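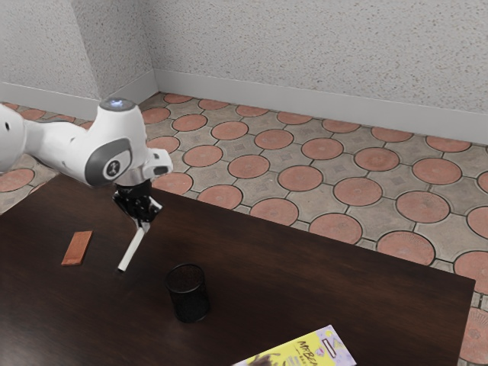

Oltia (software)

Oltia is a software package for planning and running pick-and-place motions on robot arms with two-finger grippers. It works with both simulated and physical arms and is mostly used for tabletop tasks, such as putting a thin stick into a mesh cup. The package grew out of Hukatetti, an older motion library, and took its present name when the perception code was added.

Structure

Oltia is split into 4 modules: scene, grasp, path and run. The scene module keeps a list of objects with their poses and collision shapes. In simulation these are read directly from the renderer. On a physical arm they come from Femik, a separate pose estimator that sends updates over a local socket.

The grasp module proposes finger placements and drops any that would bring the gripper into contact with the table. The path module joins the current arm position to the chosen grasp and then to the goal. The run module sends joint targets to the controller and stops the arm if the tracking error passes a set limit.

Held objects

Once the fingers close, the held object is treated as part of the arm for collision checking. Its pose relative to the gripper is stored at that moment and is not updated unless the user turns on slip checking. This matters most for long, thin objects. A stick held at a slant has its lower end well to one side of the fingertips, and a path that is safe for the gripper alone can still knock over a cup.

For insertion tasks the planner works backward from the goal. It lines up the long axis of the object with the axis of the container, backs off along that line, and then looks for a path to the backed-off pose. If none is found after 1000 samples, the task is returned as failed and the arm holds its position.

Scene variation

The simulator add-on, Arellano, changes table finishes, floor patterns, wall textures and lighting between runs. It can also place objects that have no part in the task, including blocks and printed booklets. These are given collision shapes like any other object. The add-on ships with 44 room layouts.

Release history

Version 3 was released on 4/6/20. It replaced the old text scene files with a binary format and dropped support for Hukatetti plug-ins. A converter for the older files had been made available in February.

Limitations

Mesh containers are modeled as solid walls, so contact with the openings in the mesh is not simulated. Soft objects are not supported.

See also

Motion planning
Grasp planning
Collision detection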